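MEDIA RELEASE

For immediate release
July 27, 2024

Bakow puts out new bench routine for the Kernum hand-held gripper

Linkage care, cable handling and finger swaps now in one document. Free to all owners.

Bakow has today released a full bench routine for the Kernum hand-held gripper. Covers set-up, regular care and the common repairs. Replaces the two older sheets, which disagreed with each other on the re-zero step and should go in the recycling.

The routine was written at our Soomro workshop, on the bench, from the units that come back to us. It's short. A first full service takes 60 minutes if you've got the spares in front of you. Longer if you haven't, obviously.

Owners can have it today. Reply to any Bakow service email and ask for the bench routine, or ring the workshop. No registration, no service contract needed.

What's changed

The old advice was to wait for play in the fingers and then send the whole unit in. We've dropped that. By the time you can feel play at the tip, the linkage has been wearing for a good while and the pads are meeting crooked. So now it's a linkage check every 1,000 open-close cycles, done by the owner, at their own bench, with a hex key and a rag.

Cycle count is in the unit's status menu. If you can't get the menu up, go by the calendar and do it monthly.

Setting up

Clear table first, pale if you have one. Small screws are black and so is everything else on a Kernum, and a white top saves a lot of crawling around. Wipe it down. Grit off the table ends up in the linkage, we see it all the time.

Lay the cable out before you pick up a tool. Leave a loose loop behind the housing, with slack enough that you can turn the gripper right over and the cable doesn't pull. Any extra goes at the back of the table. Don't wind it tight round the housing to store it. Most of the cable faults we've fixed at Soomro were at the point where it leaves the body, and most of those were from winding.

Power off. Unplug at the far end too. The fingers will move freely by hand once it's off; if they don't, stop there and call us.

The linkage check

Work from behind, same side you'd hold it from. Hold the housing down with one hand and rock each outer finger sideways with the other. You want none or next to none. Then the inner links, the same way. Compare left with right as you go. One side moving more than the other matters more to us than the absolute amount, because that's what throws the pads out.

Then the brass rings at the ends of the links. Look at the rim. Brass dust on the black plastic around a ring means it's turning where it shouldn't be. Wipe, run the gripper for a few minutes, look again. If the dust is back the ring gets replaced. Dont glue it. We have had glued ones in and the link has to be thrown out with the ring.

No oil. No grease either. Dry rag only on the linkage. Oil holds dust and you'll be back here in a week with a gritty finger.

Rings come as a set of 4 from Lukov, who make them for us, and we ask people to change the lot together. Mixing old and new gives you an uneven close. Lukov has just delivered a batch of 1,000 rings to Soomro so there is stock again, and the back orders from autumn are going out this week. Apologies to the people who waited. You know who you are and you were very patient about it.

Finger pads

The screws on the pad faces want to be snug and no more. They go into plastic. If a screw keeps turning and never bites, the thread's gone and the pad needs replacing, don't go up a screw size.

To check alignment, close the pads by hand on a strip of ordinary paper and hold the lot up to a window. Light should come through evenly down the gap. A wedge of light at the top is nearly always a loose pad screw. A wedge at the bottom is usually the linkage, so back to the rings.

Pads get cleaned with a damp cloth, water only. Alcohol wipes turn the surface shiny and shiny pads drop things. The older sheet said alcohol was fine. It was wrong.

Putting it back in service

Plug in, power on, hands clear. Run the open-close from the menu and listen. A tick once per cycle is a ring not seated. A scrape is a pad touching its neighbour on the way in. Fix either one before you re-zero, otherwise the zero you save has the fault baked into it and you'll chase it for days.

Re-zero with nothing in the jaws. This is the step the two old sheets had different, so to be clear: fully closed, nothing held, then save. Not fully open. If your unit has been zeroed open it'll still work but the force reading will be off at the light end. Do it again the right way.

Write the cycle count on the card in the lid of the case. Yes on paper. If a board fails the count goes with it and the card's all we've got to go on.

What still needs to come to us

Anything inside the housing. Please don't open it. There's a ribbon under the lid that tears when it's lifted from the wrong side, and then a cheap repair becomes a dear one.

A cable that's stiff, kinked or hot near the body. Stop using it that day.

A cracked link. Can be hard to see on black plastic, so run a fingernail over it. If your nail catches, it's cracked. We'd sooner look at a link that turns out fine than have one let go in someone's hand.

Turnaround at Soomro is shorter than it was over the summer now that the rings are back. We will confirm a date when the unit's booked in. Please send the gripper in its own case with the cable loosely coiled, and pop the lid card in with it.

Availability

The bench routine is out now, in English. A version with bigger drawings for sticking on the wall is planned for October. Ring sets, pads and pad screws can be ordered from Bakow seperately or as a service kit. Links are sold singly, left or right, so check which one before ordering as they can't be swapped across.

Existing service agreements aren't affected. Owners doing their own linkage checks keep their cover, as long as the housing hasn't been opened.

Corrections to the routine welcome, especially from people who service a lot of these. A couple of the steps came from owners already, the paper strip being one.

ENDS 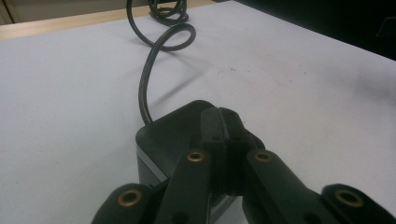
Shiuli Dewan
Service Lead, Kernum hand tools, Bakow

Media and service enquiries: the Soomro workshop, office hours, ask for Shiuli. Reprints of the bench routine are fine in full or in part, just keep the "no oil" line in please.

About Bakow: Bakow builds and services the Kernum range of hand-held grippers. Repairs, spares and owner support are all handled from the workshop at Soomro.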